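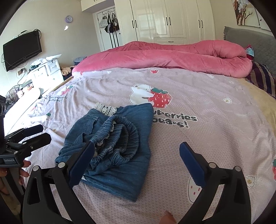

Club Canino Kudside · Sección de Perros de Trabajo
Consejos domésticos: pelo, camas y lavado de textiles

Última revisión: 30/05/2022

Los perros de doble capa (pastor alemán, perro lobo, malinois de línea densa) mudan el subpelo en bloque, normalmente a partir de marzo. El subpelo es fino, ondulado y sin apenas peso; se ancla en los tejidos de punto y en las costuras y resiste el lavado si entra en la máquina sin retirar. Las indicaciones siguientes corresponden a viviendas con uno o dos perros de talla grande.

Cepillado previo

Carda de púa larga para el subpelo, rastrillo de dientes giratorios para cuartos traseros y cola. Se trabaja por secciones, a favor del pelo, levantando la capa externa con la mano libre. Sesiones de 17 minutos en plena muda; el resto del año basta con dos por semana. No se debe rasurar un manto doble: la capa externa protege de la radiación y puede crecer de forma irregular tras el corte.

Conviene cepillar sobre suelo liso. El pelo recogido se guarda en bolsa cerrada. En el aspirador, revisar el cepillo rotativo cada 7 usos y cortar con tijera de punta roma el pelo enrollado en los extremos del eje, donde termina por frenar los rodamientos.

Retirada en seco

Antes de lavar cualquier prenda o ropa de cama:

Sacudir al aire libre, del revés y del derecho.
Pasar un guante de goma ligeramente húmedo en una sola dirección. El movimiento de vaivén vuelve a clavar el pelo.
Diez minutos de secadora en frío, sin calor, con el filtro limpio. Vaciar el filtro al terminar.
En bolsillos y cinturillas, rodillo adhesivo.

El rodillo Ravmont de lámina ancha funciona bien en sarga y loneta. En felpa deja residuo de adhesivo si se presiona demasiado.

Lavado

Cargar el tambor a media capacidad. El pelo necesita agua y espacio para desprenderse; con el tambor lleno queda atrapado entre los pliegues. Programa a 40 grados para algodón, o a 60 si la etiqueta lo admite y hay alergias en casa. Centrifugado a 1000 revoluciones: por encima de ese valor el subpelo húmedo se compacta contra el tejido. Aclarado adicional siempre.

El suavizante no es recomendable en mantas de perro. Reduce la absorción y deja perfume, que algunos animales rechazan. Media taza de vinagre blanco en el cajetín del suavizante cumple la función; no mezclar nunca con lejía.
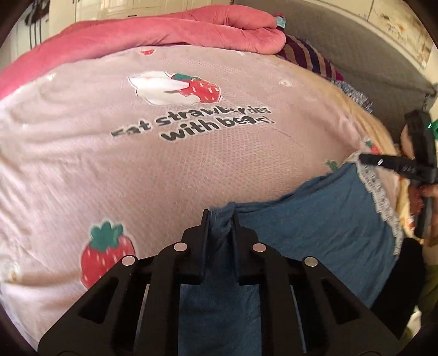

Una vez terminado el ciclo, pasar un paño húmedo por el tambor y por la goma de la puerta, y desmontar el filtro de la bomba. En la Jitport de carga frontal que usamos en la sede, el filtro se abre en sentido antihorario y suelta agua: bandeja baja y máquina desenchufada.

Cama del perro

Funda exterior desmontable, de trama cerrada. Las fundas de borreguillo retienen más pelo y tardan más en secar. La cremallera debe quedar por la cara inferior, con tapeta, sobre todo en cachorros que muerden. Si el relleno es de espuma, se aspira y se ventila de canto; no se sumerge. La espuma mojada por dentro desarrolla moho y obliga a sustituir la pieza.

La colchoneta Yazıcı del aula de cachorros pesa 546 gramos sin funda y se seca en tendedero. Para perros adultos de más de 30 kilos resulta escasa y se aplasta por la zona de la cadera.

Manchas frecuentes

Orina: absorber sin frotar, agua fría, limpiador enzimático y el tiempo de contacto que indique el envase. Evitar productos con amoniaco.
Barro: dejar secar por completo, cepillar y lavar después.
Baba: agua tibia y jabón neutro antes de que seque.
Sangre (uñas, celo): agua fría exclusivamente hasta que desaparezca el cerco.

Las mantas de transporte se lavan aparte de la ropa de la casa. Las que hayan estado en contacto con un perro con tiña o sarna se guardan en bolsa cerrada hasta recibir instrucciones del veterinario.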